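3.2 Furniture and the placing of the computer

In the homes we visited, the desk was usually older than the computer on it. Of the 44 households in the Kemham sample, 15 worked at a desk bought for a desktop machine and later given over to a laptop. We treat these as a separate group, because the desk was laid out for equipment that is no longer there or is used in a different way. Earlier work in Gerkance (Holzer and Ryu) grouped all wooden desks together and did not record whether they had a keyboard tray.

The common form in this group has a tray under the top, an open knee space, and a pedestal on one side with a drawer over a door. Visits were made in November, mostly on a Saturday, and residents were asked to leave the desk as it was.
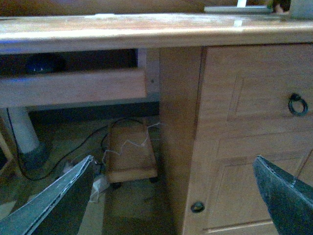
Three matters were noted at each desk: what the tray was used for, what stood in the knee space, and where the cables ran. Residents often said they had stopped thinking of the tray as a work surface. Several kept it for things they wanted near at hand but out of sight. The knee space was more varied. Footstools, bags and boxes of paper were all recorded there, and they shared the floor with cables that had no fixed route. Where a stool stood under the desk, we asked whether it was used for the feet or only stored, and the answers were split almost evenly.

The top of the desk was simpler to describe. A laptop needs less depth than the older equipment did, and in most of these homes it was set well forward, with the space behind it left for small items. A raised rail at the back was often used as a shelf for light devices. Wear on the surface was recorded but not scored, as we could not separate the effect of the laptop from that of earlier use (Figure 4).
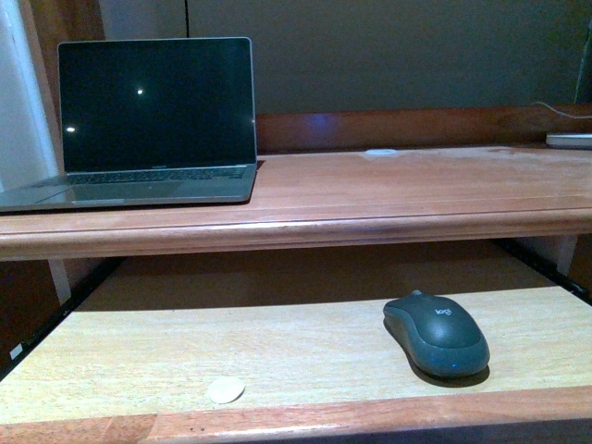 Figure 4. Laptop on the top of a wooden desk with a raised back rail. A small device with a pale cable sits on the rail at far right.

Seat height was adjusted in only a few homes. Residents who typed at the desktop level tended to sit closer to the front edge and to rest their forearms on it. Horrocks and Rawashdeh report the same habit in their survey of 460 office workers, though their desks had no trays. We return to forearm support in Section 4, where the interview answers are set against the measured heights of tray and top.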